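How do I get my family to eat more vegetables without shopping every other day?

Posted by Vekis in Home & Kitchen

Hi everyone, I hope this is the right board for it. There are four of us at home and I really do mean well when I fill the basket, but by the end of the week half of the greens are limp and the kids have lived on toast. I spend $70 a week on groceries and I'd love to bring that down to 60 if it can be done. We have one small fridge and no cellar. How do you all plan it?
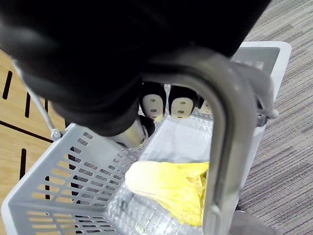 2 min read

I should add that my youngest won't touch anything mushy, so stews are mostly out (I've tried, believe me!), and the nearest decent market is in Porkska, a good drive from us.

Nwosu

Oh, I feel for you, we went through the very same thing! What helped us was sorting the shopping by how long it keeps. Eat the tender stuff first, so lettuce, spinach and cucumbers go into the first two or three dinners, and leave the carrots, cabbage and sweet potatoes for the end of the week. I write it on a scrap of paper on the fridge door, nothing fancy.

Bitter melon and eggplant fall somewhere in the middle for me.

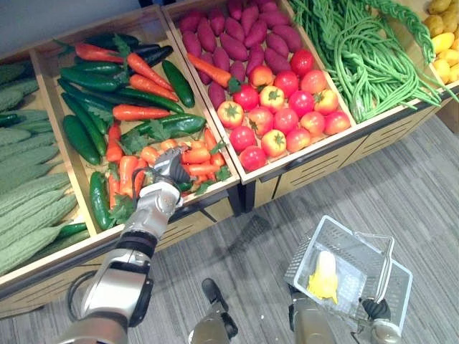 I slice the eggplant fairly thin, brush it with oil and roast it in a hot oven until the edges go crisp, and that may get you past the mushy problem. My picky one eats it like chips, with a little salt and yogurt. Bitter melon is a harder sell with kids, so I salt it, squeeze it out and fry it with egg, and the grown-ups get most of it.

Girnex

just buy frozen. peas, corn, beans. done

Vekis

Thank you both! Nwosu, the fridge door list is going up tonight. Do you keep the carrots in the fridge too, or out on the counter with the sweet potatoes?

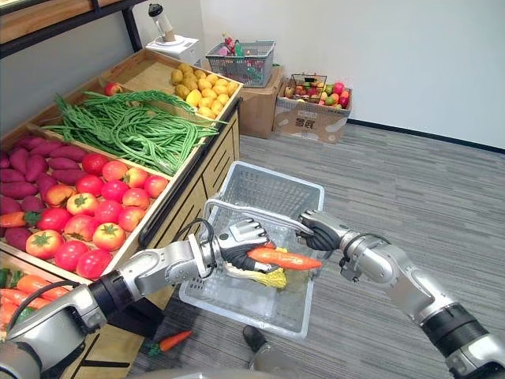
Where to keep what

Nwosu

Carrots in the fridge, in a bag with a damp paper towel, and cut the green tops off first if they have them. Sweet potatoes go in a dark cupboard with some air, never in the fridge. Tomatoes stay on the counter until they're ripe. Let us know how you get on!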